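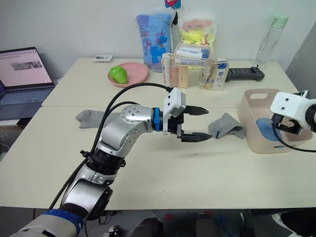 15 December 2025

Went to Atstead to see the Doom painting and I'm still buzzing! I've only ever known it from one muddy plate in a library book, and the real thing takes up the whole wall over the chancel arch. It was under whitewash for 300 years. The reds are still RED. There's a devil at bottom right with a second face on his belly, grinning, and he's hauling a bishop along by the hat. A bishop! In a church! I laughed out loud and then had to pretend to be looking for a hymn book.

Bus from Filtton was late, so I had less time than I wanted, but the light was good until nearly three. I drew the angels first (stiff, a bit bored, lovely feathery legs) and then gave up and spent the rest on the damned, who are much better painted. There are 59 figures in all according to the leaflet. My favorite is the woman still holding her ale jug on the way down.

What I can't work out is the tall saint on the north wall. No face left, just a staff, a lot of green and what looks like a fish by the foot. I said Christopher straight away, put my sketch up on the Lella board when I got home and asked if anyone agreed.
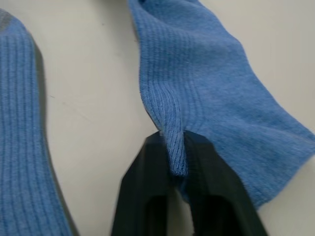

Christopher would be carrying the child, came a reply within minutes, and had I checked the left shoulder for a scrap of halo, and was I sure the fish wasn't a dragon's tail? I wasn't sure at all. Margaret has a dragon! I went back to the sketch and the shoulder is exactly where I got lazy and scribbled – so now I have to go again, which is no hardship.

Magagula do a paperback on painted churches with 8 pages on Atstead. Ordered it. Must take binoculars next time, and the softer pencils, and a second pair of gloves.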